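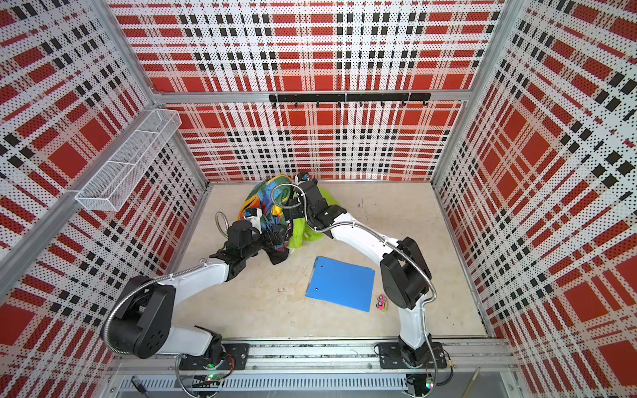 Défroisseur vertical Skarken 1353 : mesures et usage courant

Août. Par Rafferty Strickland

Rechercher dans les essais Mots-clés OK

Le Skarken 1353 est un défroisseur sur pied à réservoir amovible, destiné à un usage domestique soutenu. Nous l'avons utilisé pendant trois semaines sur du coton, du lin, de la viscose et un lot de rideaux doublés. L'exemplaire a été acheté dans le commerce, chez Wodia.

Puissance et mise en chauffe

La plaque signalétique annonce 1 957 W. Au wattmètre, la consommation est conforme en phase de chauffe, puis retombe à 800 W par cycles lorsque le sélecteur est en position basse. La vapeur arrive en 48 secondes. Le débit est régulier jusqu'au dernier quart du réservoir, où l'on note des à-coups et quelques projections d'eau. Un filtre anticalcaire est fourni ; le second se commande à part.

Prise en main

Le tuyau mesure 1,50 m. C'est suffisant pour une robe longue suspendue, un peu court pour un rideau en place. La tête pèse 594 g, tuyau non compris. La gâchette se verrouille, ce qui soulage l'index au-delà de dix minutes. Le mât télescopique comporte trois segments, dont le dernier prend du jeu dès qu'on y accroche un manteau. Nous avons fini par laisser ce segment rentré.

Résultats par matière

Sur chemise en coton, les plis de séchage disparaissent en deux passages, col excepté. Le lin demande une vapeur maximale et une tension du tissu à la main ; les plis marqués restent lisibles. La viscose est la matière la mieux traitée. Pour les grandes pièces de couleur à motifs, nous conseillons un essai préalable sur l'envers, puis un travail par bandes, de haut en bas, sans appuyer la semelle.

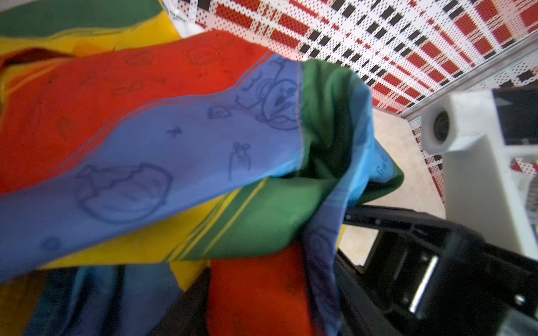
Tissu multicolore à dessins au trait, en plis superposés.

Les rideaux doublés sont le point faible. La vapeur ne traverse pas la doublure et il faut traiter chaque face, soit deux réservoirs pour un panneau.

Entretien

Le réservoir se vide par le haut. La cuve interne, elle, se vidange par un bouchon placé sous le socle, à froid, au-dessus d'un évier. Barrett Sorensen, qui avait testé pour nous le Thibodeaux Flistside, relevait le même défaut de conception sur cet appareil. Le bouchon du Skarken est en plastique et son joint se pince facilement au remontage.

Bruit : 61 dB(A) à un mètre, position haute. Cordon d'alimentation : 1,80 m, sans enrouleur.

Avis

Bon débit, chauffe rapide, mât médiocre. Recommandé pour les vêtements, déconseillé pour l'ameublement doublé. Note : 6,5/10.

Contact | © Essais Textile & Maison, tous droits réservés | Haut de page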